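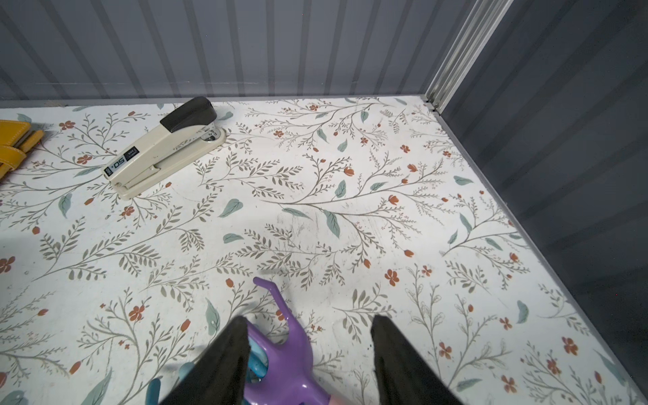
Wrist view with the purple toy between the fingers, stapler at upper left.

Plitiditz tabletop demonstrations

Radu Văduva and Abelardo Cárdenas
May

This folder holds 118 demonstrations of picking up small household and desk objects and setting them down somewhere else on the same surface. All of them were driven by a person. Abelardo did most of the remote control sessions from the desk in Sotummont, and Radu did the ones where the arm was moved by hand.

Contents

- demos/remote: driven with the handheld controller
- demos/hand: arm guided by hand, gripper opened and closed with the foot switch
- objects.csv: object names used in the instructions
- notes.txt: operator remarks, unedited

Each demonstration has wrist video, joint positions, gripper opening and one written instruction. Video is saved at 30 frames per second and joint positions at 200 samples per second. Both use the same clock. Resample before training if your loader expects one rate.

The surface is covered with a white leaf and flower print, and the walls behind and beside it are gray and ribbed. The print has some worn, smudged patches. We left them in the color statistics.

Known problems

In the hand-guided set the operator's sleeve sometimes enters the view. Those files are marked "sleeve" in notes.txt and you may want to drop them for vision work.

Glossy objects such as the purple toy carry strong highlights. The Flunside segmentation script tends to split them into several pieces. Raising the merge setting to 40 fixed most of these for us, but check the masks.

Instructions were typed by whoever was driving, so the same object can have two names. The stapler is also "desk stapler" in a few files.

Earlier files under the name Vergara use the old joint order. Do not mix them with these.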